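Nudum opens its simulated kitchen bench to owners of two-handed robots

May 12, 2018

Nudum is very pleased to announce that the set-up bench its own engineers use to prepare kitchen robots is now open to every customer with a service plan, at no extra charge.

The bench, called Stestasance, is a rendered worktop on which a robot's arms, hands and head view can be checked before anyone switches on the real machine. It began life as a bit of a favour to our friends at Lavlow, who were tired of clearing their counters every time a wrist had been changed, and it has rather grown since then!

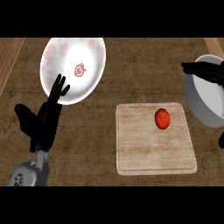
A full check runs to 256 short reaches and ends with a plain report for each hand, listing any joint that needs its zero position set again. Most owners will want to run it after replacing a wrist connector or a finger, and again at the yearly service.

"I used to do all this with a torch and a pencil, kneeling beside the cell," said Hiu-tung Chung, who looks after set-up at Nudum. "I am fond of my pencil, but my knees are very grateful."

Ostap Semeniuk, head of service, will be taking questions from owners over the summer, and a version with guided repair steps will follow in October.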